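Does a small software company have to register as a lobbyist?
Posted by Nikola Laskowska, November

I work for a software company called Pemis. We are 30 people and we sell scheduling tools to hospitals. Our state is preparing a bill on how patient data may be stored, and two sections of it would be very difficult for us. My director wants me to meet with 4 lawmakers and explain the technical side. I am not paid extra for it. Must I register before the first meeting, or can I go as an ordinary citizen? I have read the state page three times and I still do not understand the word "compensated" there.

Prokow

just go and talk to them, it's your right. we did it for years and nothing happened

Petrenko

I would be careful with the answer before mine. In many states your normal salary counts as compensation if the meeting is part of your work, and your director has asked you to go, so it is part of your work. What usually decides it is a limit of hours or of money. In my state I had to count every hour, also the preparation and in some cases the travel. I reached 6 hours before I had even finished my first memo, so I registered. The form itself was short and the fee was 160 dollars for the year.

Three things to ask the ethics office by email, so that you have the reply in writing: what the limit is in your state, whether preparation counts, and whether the company must also register as the employer. The last one I forgot, and I had to send a late form with an explanation.

If you are invited to testify in an open hearing, this is often treated differently from a private meeting. Ask about that also.

Drorkon

Agree with Petrenko. Check too whether your trade association already has a registered person who can go with you. It does not always free you from registering, but that person will know the deadlines for the reports.
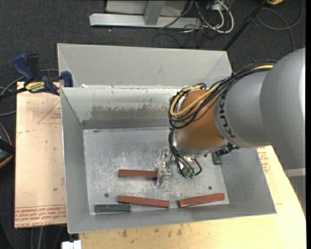 The reports are the part that people forget, and in my state you must file one even for a period when you had no meetings.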